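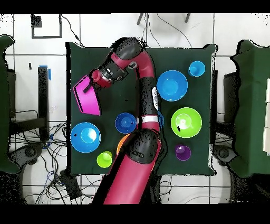

Public Libraries Should Keep Evening Hours

The Lotcombe Library Board will decide in December whether to close all branches at 5 p.m. This office urges the board to keep the present schedule. A library that shuts when the workday ends serves only part of the town that pays for it.

The Nulham branch recorded 1,000 evening visits last quarter, and 70 residents hold standing bookings for its study rooms. Branch manager Chiến Lưu has proposed a fair compromise: close at 8 p.m. on 2 nights a week and leave the remaining hours as they are. The plan would keep all 13 evening staff in their posts. It deserves a full hearing before any vote is taken.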